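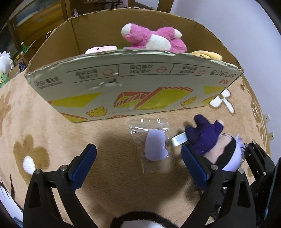

Soft toys in an open cardboard box.

Last updated: 18 July 2018

Small hotels should stop charging for breakfast separately. I have stayed in enough of them over the past few years to be sure of it, and my last trip to Birnmont settled the matter.

I had booked four nights at the Vandton, a plain place with 70 rooms near the bus station. The room was clean and the bed was good. The price on the booking page was 609 for the stay, and I was happy with that. Breakfast was extra, per person, per morning, and had to be ordered before nine the night before. With two children it would have put the bill up by a fifth. We went to the bakery across the road instead, and so did most of the other guests.

Sharon Athumani, who managed the Umali in Nirelska until last September, told me the sums are harder than guests think. Her kitchen cost the same to run whether ten people came down or fifty. When she put breakfast into the room rate, the rate went up a little and the dining room filled. Bookings dipped for a month, then came back.

I accept that some people leave at six and want only a bed. Give them a cheaper rate if they ask for it – a bag with a roll and an apple would do for the rest. What I object to is the low price that grows at every step: breakfast, parking, a cot, towels for the pool.

A family choosing between two hotels needs one figure. If that figure is higher than the one next door, say what it covers and let people decide. I would have paid it at the Vandton, and eaten my eggs there.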